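Home | Topics | Machines | Places | Contributors | Search

Robot hand open days
3 July 2022, by the Flonico deskA robot hand open day is a public visit to a workshop, laboratory or showroom where people can watch a mechanical hand being used on ordinary objects. It's a small branch of the wider family of robotics events, well below the trade fair in size and noise, and I've been going to them for long enough to have opinions. This entry covers the general pattern, with most of the detail taken from the open day at Rallel, the one I know best and the one I went back to for this page.

Overview

The usual open day runs for an afternoon. You arrive, you get a sticker, somebody asks whether you've come for the arm or the hand (say the hand!), and you're led to a room where the thing is already switched on. Rallel lets in 300 people across the day, in groups of 14, and each group gets 32 minutes, which sounds like an odd number until you learn that the whole timetable was copied from the bus that stops outside.

There are two main kinds. In the first, the hand does a fixed routine and the visitors stand and watch. In the second, the people running it try things as they go, take requests and talk over the top of it all. Rallel does the second kind, and I much prefer it. A fixed routine can be very slick, but you come away knowing only that the routine works, and I always want to know what happens when someone asks for something silly.

Origins of the format

I can only speak for the ones I've followed. Rallel began with a single evening in December, put on for the neighbours after a year of building work in the street. The room was cold, the tea ran out, and people stayed far later than planned. The next one was moved to summer and has stayed there. Ollance, across the river, started a little afterwards with a more formal version (chairs in rows, a talk first, hand second). Manninen is the newest of the lot and shares its day with a bicycle repair shop, so you can have your brakes looked at while you wait for your slot. I'd call that the best idea anyone has had in this field.

Objects used

Here you'll find the biggest differences between one host and another. Blocks and balls are the old standbys. They're easy to describe, easy to replace and, I'm sorry to say, a bit dull after ten minutes. The better hosts go shopping. Fruit is a favourite, and among fruit the pineapple is the star, because everyone has picked one up and everyone knows it's an awkward customer. You don't need any training to see the problem: pointed skin, stiff leaves, a heavy end and a light end, and no obvious place to put your thumb. Children in particular seem to get it at once. I heard one shout "by the hair!" and I think that was fair advice.

I like to get up close for this part. From right beside the hand you see how chunky the fingers are next to the crown of the fruit, and how much of the job comes down to the angle you come in at.

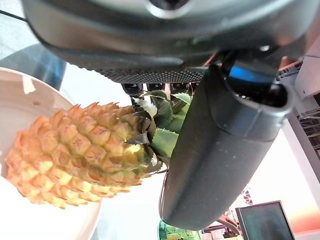 The hand itself

Most visitors expect something like a human hand, and there is a family likeness. At Rallel the body is a big dark curved shell, far bulkier than the palm of anyone I know. Three short black fingers hang in a row below it, and set against them is a much thicker digit which everybody calls the thumb. The underside of the shell has a fine texture, a bit like the weave you see on expensive bicycle parts. I spent a good while looking at that and missed part of the talk.

Words vary from host to host. Some say gripper, some say hand, and some use both in one sentence. At Ollance they're strict about it and will correct you kindly. For this page I've gone with "hand", with "gripper" kept for when I'm tired of typing "hand".

The joints are the bit I always steer friends towards. You can see the brackets and small metal parts where the thumb meets the body, and it's rather nice that they've been left on show. Somebody in my group compared it to the back of a piano. I'd never have thought of that, and now I can't stop thinking of it.

What happens during a session

A session starts with a short hello and a safety word. At Rallel the safety word is "banana", for reasons lost to history, and anyone in the room may say it. The whole thing then stops. In my experience it gets said at least once a day by a person who simply wants to find out if it works, and the hosts are very patient about this.

After that comes what I'd call the wandering part. The hand is moved about over different surfaces: a bowl, a glass tabletop, a speckled grey rug. You might think the floor would be the boring bit. I did, the first time. But a hand held above a plain patch of rug, with no fruit to distract you, is the moment when you can properly look at it, and I noticed more about the fingers then than in all the time I'd spent cheering for the pineapple.

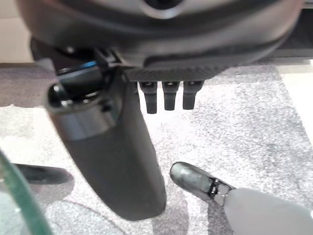 The questions come next, and they're the same every year. How strong is it? Could it do my ironing? Does it know I'm here? The answers differ a good deal between hosts, and I won't try to give them all, but the one about ironing always gets a groan from the staff, so I suppose they've been asked it in their private lives too.

Requests are taken last. You can ask for a slower approach, or for the same move from the other side, and if there's time they'll have a go. I asked for a slower approach. It was very slow indeed! I'd recommend it to anyone, as you begin to see all the little choices in a reach that you'd never spot at normal speed, such as where the thumb goes while the other fingers are getting ready.

Layout of the room

Rallel sets things out much as you would at home, with everyday surfaces in place of a fenced-off stage. Ollance goes the other way, with a raised platform and a bench. There are arguments for both. A platform gives the back row a fair view, and at Rallel I've more than once seen nothing but the back of a raincoat. On the other hand, a table and a rug make the size of everything clear. You know how big a table is. You've bumped into one.

The round glass table is worth a mention of its own. Glass is a fussy thing to work near, for people as well as machines, as it shows you whatever is underneath and a few reflections besides. I've got one in my own front room and I still put cups down too hard on it. Cables also run over the floor, thin and black against the white, and visitors are asked to stay on their own side of a strip of tape by the door. Please do. I've tripped at Manninen and it was a long way down in front of a lot of cyclists.

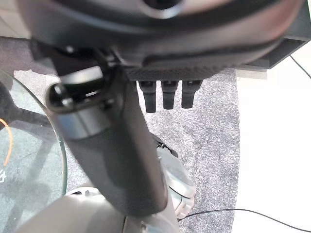 The hand at Rallel, with the glass tabletop to the left and the grey carpet beneath.

Visiting

Booking is by post or at the door for all three hosts I've named, and the door is usually fine if you come early. The first groups of the day are quieter. The last ones are livelier, partly because the hosts have warmed up by then and partly because people who came in the morning sneak back in. Wear flat shoes, as you'll be standing for the whole session. Bags go on the hooks in the corridor.

Small children are welcome at Rallel and Manninen. Ollance asks for eight and over, and the talk at the start is pitched for adults anyway. Photographs are allowed at all of them, without flash. There's a little shop at Ollance that sells pencils and one very good poster, and Rallel has cake.

Reception

Opinion among visitors is mixed, and I think it should be recorded. Some find the pace too slow and leave before the requests, having hoped for something more like the films. Others come every year. A letter printed in our own Flonico bulletin complained that there was "a great deal of hovering", and I can't argue with that, though hovering is most of what I do in front of a fruit stall as well.

My own view is that Rallel is the best for a first visit, Manninen the most fun, and Ollance the place to go once you've got proper questions written down. If you can only manage one, bring somebody who'll ask about the ironing.

See also

Trade fairs; Grippers, types of; Workshop visits; Pineapple (handling)

Contact the Flonico desk | Copyright Flonico, all rights reserved | Back to top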